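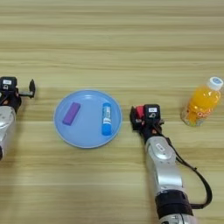 A pale blue plate on a light wooden tabletop, with a glue stick and a purple block on it.

Cudusach Hard Wax Oil for Tables and Worktops

Clear satin finish, for indoor wood

If you have a bare wooden table that gets used for everything – breakfast, homework, mending, the odd bit of potting up when it's raining – then this is the finish we'd point you to first. Cudusach is a blend of plant oils and hard wax that soaks into the wood and leaves a thin, tough layer on top. It feels like wood when you run your hand over it, and we love it for that!

We've stocked oils and varnishes for years, and most of them do one thing well. Varnish keeps water out but looks a bit like cling film once it starts to lift. Plain linseed gives a lovely colour and then takes for ever to dry (and smells of cricket bats the whole time). Cudusach dries overnight, hardly smells by the next afternoon, and when a patch wears thin you can mend that patch without stripping the whole top.

Which woods it suits

It's lovely on oak, ash, beech, birch and pine. Pale woods warm up slightly, something like the colour they go when you wipe them with a damp cloth. If you'd like to keep a pale top really pale, ask for the Natural version, which has a touch of white in it. Stripy or strongly grained boards look wonderful under either – the oil brings the darker bands forward and the whole top seems to wake up.

Very oily woods such as teak and iroko can be slow to take it. Wipe them down with white spirit first, let that dry off fully, and try a patch underneath before you commit.

Putting it on

Sand the bare wood to 120 grit and then 150, going with the grain. Don't be tempted to go finer, as a glassy surface won't drink the oil. Hoover up the dust and go over the top with a barely damp cloth.

Stir the tin well and don't shake it. Brush or roll on a very thin coat, thinner than feels right, and work it along the boards. Leave it for 8 hours with a window open. Then put on the second coat, thinner still. Two coats are plenty for most tables. Worktops near a sink like a third on the end grain.

The table can be used gently the next day, but keep wet cups and heavy cloths off it for 2 weeks while the finish hardens right through.

Rongrong Qiu, who runs our Saturday finishing morning, uses a white nylon pad for the second coat and gets the smoothest tops of any of us. The pads are in the accessories section.

Looking after it

Warm water with a drop of washing-up liquid, wrung out well, is all it needs from day to day. Avoid cream cleaners and anything with bleach in it. Dried glue usually lifts with a warm, damp cloth left on it for a few minutes and then a plastic scraper. Felt-tip is harder, and you may need to rub the mark back lightly and dab on a little fresh oil with your finger.

Hot pans will mark it, so keep your trivets handy.

Sizes and cover

Tins come in 375 ml, 750 ml and 2.5 litres. The small tin does a six-seater table with two coats and leaves you some for touching up. Once opened, press the lid down hard and store it upside down – a skin may still form after a few months, but you can cut that out and use what's underneath.

Clear satin, 750 ml: stock code 1826
Natural, 750 ml: please ring, as we order it in with the Mansour brushes

Safety

Rags soaked in oil can heat up and catch fire by themselves. Spread them flat outdoors to dry, or put them in a bucket of water, before they go in the bin. Never leave them screwed up in a heap. Keep the tin away from children, and read the label before you start.

From customers

"Did our old pine table in July with the back door open and it was dry by bedtime. It's had paint, porridge and candle wax on it since and it still looks a treat. I've now started on the bookcase!" – Nia Prydderch

"Lovely stuff, goes a very long way. First coat was too thick, my own fault, and stayed tacky until I rubbed it back. Second go was perfect." – Fouad Amrani

Goes well with: Lesex sanding block, Mansour 3 inch oil brush, white nylon pads (pack of 3)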